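Open Afternoon at Niltollow: Your Questions

Thank you to everyone who has written in about the July open afternoon. Jovita Varela and I have tried to gather the most common questions in one place (and a few of the less common ones, because they were too good to leave out). If yours isn't covered, do drop us a line and we'll happily answer it, possibly at more length than you wanted!

What will I see when I come?

Mostly our simulated kitchen, which goes by the name of Skuden and runs on the big screen in the front room. A two-armed robot stands at a counter in there, and you can follow it through its own eyes as well as from a view higher up. The views from the arms are the ones people tend to crowd round, as they get you very close to things. A bowl you'd hardly notice in your own cupboard fills most of the screen, and you start to appreciate how little of the room a robot has to go on when it is looking straight down into a piece of crockery.

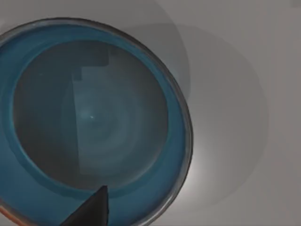
Is it a real robot or a computer one?

For the demonstration it is a computer one, and everything around it is computer-made too: the counter, the sink, the microwave, the lot. We like to say so plainly on the invitation, as one or two visitors last year came hoping to shake hands with it. The advantage for us is that we can set up the same kitchen again and again without sweeping up any glass. The advantage for you is that we can stop at any point and talk about what is going on, which is hard to do when an arm is in mid-air over somebody's foot.

Why a kitchen, of all places?

Because everyone knows one. Karla Barajas, who looks after our visits, used to open with a talk about warehouses, and you could feel the room drifting off towards the biscuits. Show people a worktop and they all have opinions straight away. They want to know whether the arm will catch a wine glass on its way past, and whether it would be better to go over the top of the tin or round the side of it.
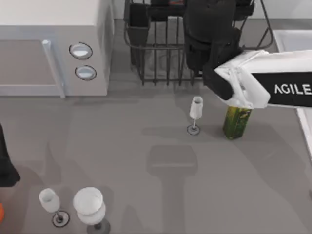 Stemmed glasses are a particular favourite of ours for this sort of conversation. They are tall for their width, they have that thin bit in the middle, and the best place to take hold of one depends a good deal on what you mean to do with it next. We'll ask you to decide where you would put the fingers before we let you know what we would choose, and the answers are never all the same. Children are often better at it than their parents, I'm sorry to say.

Do I need to know anything about computers?

Not a thing. If you can work a kettle you'll keep up perfectly well. The talk lasts as long as people keep asking questions, so please do ask them, and don't worry about whether they sound silly. "Does it know what a microwave is?" was asked last year by a lady in the second row, and we spent the rest of the session on it and still talk about it in the office.

So does it know what a microwave is?

I did rather set myself up for that one. The short answer is that it depends what you mean by knowing. You and I look at a door with a bar down one side and our hand is already on its way. A robot has to be given, or has to work out, that the bar is the part to take hold of, that the door is likely to swing and not slide, and that it had better not be standing in the way when it does.
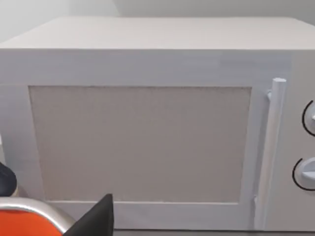 Doors of every sort get a good share of the afternoon for that reason. Jovita will go through handles in some detail (she has strong feelings about handles, and I would allow extra time), and then we look at knobs, which call for a different grip and a turn of the wrist. If you have an awkward cupboard at home that sticks or needs a knack, come and tell us about it.

Can I have a go myself?

Yes, on the practice desk, after the talk. We have 3 places, so there may be a bit of a queue, and we ask that each person has 2 tries before letting the next one in. You're welcome to join the back of the queue again as often as you like.

Where do I go when I arrive?

Come to the Chávez Building and use the side entrance, where the ramp is. There is a lift, and chairs for anyone who would like one. The Trurnix café next door stays open for us, and its cheese scones are well worth the walk.

Do I need to book?

Please do, so that we know how many chairs to put out. Ring the office on extension 1001 or reply to your invitation. Children are very welcome if they bring a grown-up with them.

Contact the visits desk | © Niltollow | Back to top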